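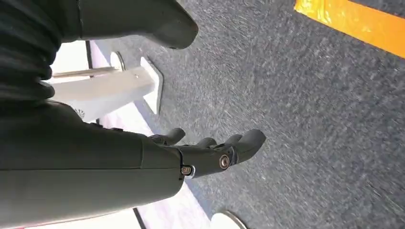 Oleksandra Vakulenko wrote in to ask if the furniture in the Bivbridge room was staying put this time, or if we'd be shoving it all up against the wall again like in November. Fair question. Staying put, mostly. Read on.

Bivbridge room, furniture and floor
Posted 17th January

Quick one, no time for a proper write-up. We've been sorting out the room bit by bit, what stays, what goes to storage, what gets fixed. One picture up so far, at the top. More when I get to a decent connection. Notes go with it, plus a line or two for the stuff still waiting its turn.

Top of page
White stand or stool base, light-colored piece, at an angle. Floor in front of it.

Stools
Decided to keep 3. The rest are going to Lev Panasiuk, who can use them at the Gonadberg place. Wobbly one gets new feet before it leaves. Felt pads on all of them please, the hard plastic ones leave marks and I'm done scrubing.

Long table
Going under the window. Matvii Ivanyshyn measured twice and says it fits with the leaf down. With the leaf up, no chance, you can't open the radiator valve. Leaf stays down unless it's a big day.

Shelves
2 shelves left to put up. Brackets came from Didenko, right size this time. Top shelf for boxes we hardly open. Bottom one for things people ask for every single day (tape, scissors, extension cord, the good marker).

Boxes
Had 11 when we started. Labels on the short side so you can read them when they're stacked. Hanna Horobets did the labels and her handwriting beats mine by a mile. If you empty a box, fold it flat, put it behind the door.

Floor
Sweep first, then mop. Not the other way round, looking at you Taras. Use the mild stuff from the Puva bottle, one capful to a bucket. Chairs and stools go back only once it's dry. Walk along the edge if you have to cross.

Coats
Hooks by the entrance. Not on the backs of chairs, they tip over. Still short on hooks for a full house, will pick up another 3 if the hardware store has the same kind.

Lamp
Moved to the far corner, then back again. Too dark at the table without it. Cord goes behind the cabinet.

Curtains
Washed, not ironed, not going to be ironed. Taras Mykhailiuk wanted them shorter. They are now a bit shorter than he wanted.

Still to do
Door handle on the cabinet. A home for the ladder. Decide about the old rug, I say out, Hanna says wash it first and then see. We'll wash it first and then see.

If you have a piece stored with us and want it back, tell me before the van goes. Which piece, what color, where you last saw it. "The brown one" isn't enough, there are a lot of brown ones.

More pictures to come, shelves first, then the table once it's in it's place. Comments open below, I read them in the evening.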